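Chapter 6

The Price of the Kitchen: Home Renovation, Resale Value and What the Evidence Can Bear

In this chapter
Why renovation returns are so hard to measure
Who produces the figures, and who pays for them
Selection, timing and the missing comparison house
Reading a cost recovery table
Living in a house versus holding an asset

Most home owners can tell you, without looking anything up, that a new kitchen pays for itself. Ask where they heard it and the answers thin out quickly. A brother-in-law said so. An agent said so, at an open house, standing beside somebody's new kitchen. The claim has been printed in weekend supplements for so long that it has taken on the colour of common knowledge, and students tend to arrive in this course already believing it.

The aim of this chapter is to make you less sure. We are not going to show that renovating is a waste of money, and anyone who reads the next 20 pages looking for that conclusion will have to bring it with them. The evidence is too poor to support it. It is also too poor to support the opposite claim, and that is the one being sold.

Consider a case that will follow us through the chapter. Henrike Wendt and Melquiades Cortés bought a two-storey house, lived in it for six years, and then replaced the kitchen and the main floor flooring ahead of a sale. The contractor, Kovonov, gave them a leaflet with a table of recovery rates. The house sold in November for a good deal more than they had paid. They credit the kitchen. Their neighbours, who had touched nothing but the eavestroughs, sold the following spring and also did well. Both households think they made the right call, and neither has any way of knowing.

What would have to be true for the leaflet to be right? At a minimum, somebody would need to know what the same house would have fetched in the same month with the old kitchen in it. That house doesn't exist. Everything in the literature is an attempt to build a stand-in for it, and the attempts vary a great deal in quality. Some authors compare renovated houses with unrenovated ones nearby. Others ask agents to guess. The second method is cheaper, and it is where most published tables come from.

Agents are not neutral guessers. They are paid on the sale price, they generally find a freshly finished house easier to show, and they bear none of the cost of the work. None of this makes them dishonest. It does mean that when an agent tells a survey that pale floors and a clean run of countertop "add value", we have learned what agents like to show.

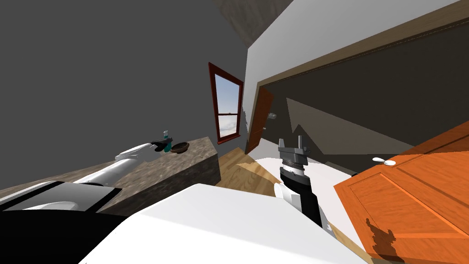 6.1 Where the numbers come from

Pick up any cost recovery table and look for the footnote. In a surprising number of cases there is none. Where there is one, it usually leads to a trade survey, and the trade survey leads to a panel whose members were recruited by the people who commissioned it. Carola Schmieder's students traced 17 such tables printed in home magazines and found that they rested on two original surveys between them. The rest was copying, with the decimals sometimes rounded along the way.

The Iordache survey, which we use in the exercises, is better than most and still has three problems worth learning to spot.

The first is selection. Owners who renovate before selling tend to have cash, and owners with cash tend to have fixed the roof as well. A buyer who pays more for such a house may be paying for the roof.

The second is timing. In a rising market every renovation looks clever. Subtract the purchase price from the sale price, call the difference a return, and you have given the kitchen credit for the whole neighbourhood.

The third is cost. Owners remember the quote. They are less reliable on the overrun, the takeout meals, the storage locker and the weekends spent choosing between two greys. Guangming Lu, reviewing receipts against recalled totals, found owners understating their spending by up to a third, and always in the direction that flattered the project.

Pascal Teuber has argued that errors of this kind cancel out in a large enough sample. We don't see how. Random errors may cancel – these all lean the same way.

Key terms
Cost recovery rate: the estimated increase in sale price divided by the cost of the work.
Counterfactual price: what the property would have sold for, at the same time, without the work.
Selection effect: a difference between groups that was there before the thing being studied.

Before you read on
Find a renovation claim in a flyer or listing from your own area. Write down who is making it, what they sell, and which house they are comparing with. Keep the page; you will need it again in section 6.4.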